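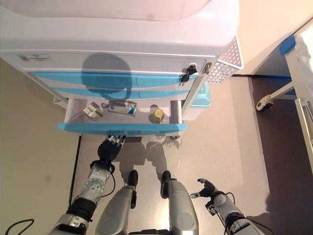 Comecei a aprender português com quarenta e tal anos, e a minha professora, Ailsa Haldane, avisou-me logo que os verbos não seriam o pior. O pior seriam as palavras pequenas. Tinha razão. Ainda hoje, depois de quase 9 anos neste país, paro antes de escrever "por" ou "para" e fico a olhar para a folha.

O meu método é antigo. Tenho um caderno onde escrevo cada palavra nova com uma frase minha ao lado, nunca com a tradução. Se escrevo a tradução, a minha cabeça vai buscar a palavra checa e fica lá, muito confortável. O caderno tem agora perto do fim a letra T, e confesso que a letra S ocupa demasiadas páginas (saudade não está lá, todos os estrangeiros a escrevem e eu fui teimosa).

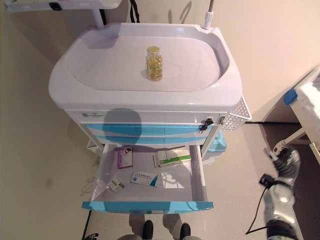
As palavras que me custam mais são as das coisas de todos os dias. Sei dizer "jurisprudência" e durante muito tempo não soube dizer "puxador". Um frasco de vidro com tampa dourada, cheio de cápsulas amarelas, obriga-me a pensar em quatro palavras: frasco, tampa, cápsula e ainda "comprimido", que não é a mesma coisa e que eu usava para tudo. Na farmácia corrigiram-me com muita delicadeza. Escrevi as duas no caderno, na mesma página, para as ver juntas.

À quarta-feira encontro-me com a Drahomíra Zeman, que veio da mesma cidade que eu, e fazemos uma hora só em português. É um pouco ridículo, duas checas a falar assim num café, mas funciona. Ela corrige-me os artigos e eu corrijo-lhe o conjuntivo. Quando nenhuma sabe, perguntamos ao empregado, que às vezes também não tem a certeza.

Em junho quero ler um romance inteiro sem dicionário. Já o escolhi e já li 2 capítulos, com o dicionário fechado na outra sala. Na página onde parei há uma palavra, "alpendre", que ainda não fui procurar.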